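Moving the pantry

18/08/2018

I have lived in Sandingate for 2 months now and I still can't find the nutmeg. I know it came with me. I remember wrapping it in a sock, which at the time seemed like the act of an organized person.

We moved 70 miles, far enough to need a truck and close enough that everyone assumed we'd do half of it ourselves in the back of the car. We did. Eleven trips' worth of lamps. The movers, a firm called Hastadico, took the furniture and the books and were very polite about the books. What they would not take was open food. It was in the contract, between the paragraph on aquariums and the paragraph on pianos, and I read it the night before.

So I stood in the old kitchen at ten at night with a cupboard of half-full bags and had to decide what sort of person I was going to be. I had flour in three kinds, none of them labeled. I had a jar of something gray. I had lentils bought during a winter when I was apparently planning to feed a regiment, and a bag of millet I'd opened once, for a recipe that said it would taste like polenta if I was patient. I wasn't, and it didn't.

The sensible thing is to throw it all out. My sister-in-law threw hers out when she moved and she speaks of it the way other people speak of giving up smoking. But I was raised by people who washed foil. Everything got a rubber band and went into a banana box on the passenger seat, with the belt on, so the car would stop beeping.

What the new kitchen is like

Smaller. The listing said "galley," a word I had always connected with ships and now connect with hips. There is one deep cupboard that goes back so far I suspect it belongs partly to the neighbors, and a row of shallow shelves put up by a previous owner who must have lived on spice packets and nothing else.

I bought a set of jars from Egger, the hardware store by the bridge, and they are good jars, although the lids for the tall ones don't fit the short ones and the lids for the short ones almost fit the tall ones. Almost is worse. I lost a pound of rice to almost.

Going through the grains

Anything that has been in a rubber-banded bag for over a year needs looking at before it goes in a jar. My grandmother did this at the table with her glasses pushed up, talking the whole time, and I have her method without her patience. Tip it into a sieve over a tray, spread it thin, shake, and look at what's left on top. Dust and broken bits go through, stones mostly don't. Millet is the worst of the lot. It's so small that a coarse sieve lets everything past and a fine one holds on to the lot, and either way it gets all over the table. 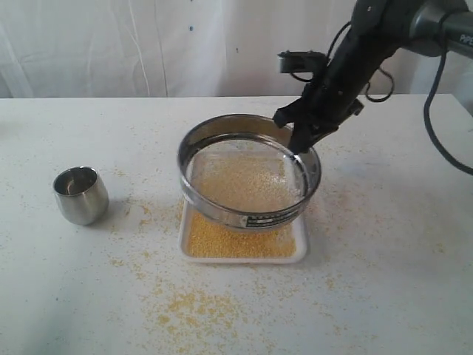

What I threw out in the end

The gray jar. I opened it outdoors, to be safe, and I still don't know.

One of the three flours, chosen by smell. The other two have been mixed and are now called flour.

A tin of Plonov cocoa that had set into a single piece. I did try a chisel.

The lentils stayed. They have the whole back of the deep cupboard, and in December, when it gets dark at four and I've run out of other ideas, I'll go in after them with a flashlight. The nutmeg may be back there too. If you've moved lately and found a sock that rattles, please write.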